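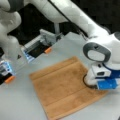 Mawuli Frimpong told us in his first month that folding a towel had taught him more about contact planning than his whole degree, and would we please put that in the next ad. So it goes in.

Triltik is hiring a software engineer for two-arm manipulation at our Molbridge lab. You would work on the planner and controller that let both arms handle cloth on a shared table without getting in each other's way. Permanent, full time, on site.

The work at the moment
Our planner picks the grasp points, the press points and the order of moves. It does well on flat cloth and poorly once there are layers, when the perception model loses track of which edge is on top. You would take over the code between the two – state estimate in, arm commands out. 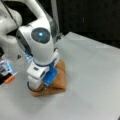

What you would do
- Maintain the motion planner (C++) and its Python bindings
- Cut replanning time, now 650 ms, to something we can run mid-fold
- Write collision checks for moves where both grippers are close to the same cloth
- Improve Dresteo, our in-house log replay tool
- Share code review with a team of seven

What we need from you
Solid C++ and Python, and at least two years working on software that moved real hardware. You should be comfortable reading force and joint logs to find out why a move failed. Experience with deformable objects is welcome – we don't expect it.

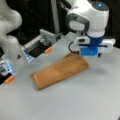 PAY, HOURS AND LEAVE

Pay depends on experience and is discussed at the first call. Core hours are 10 to 4 and the rest is flexible. You get a full day each fortnight for your own experiments, with time booked on the arms.

How to apply
Send a résumé and a short note on a planning or control bug you fixed to Haruna Ikeda through the Triltik careers page, quoting Yousafzai, the project name. Applications close 12 July 2026. Interviews include a paid half-day in the lab, and we would like you to start in August.
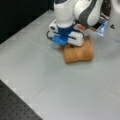 Folding work at the Molbridge lab. Photo: Triltik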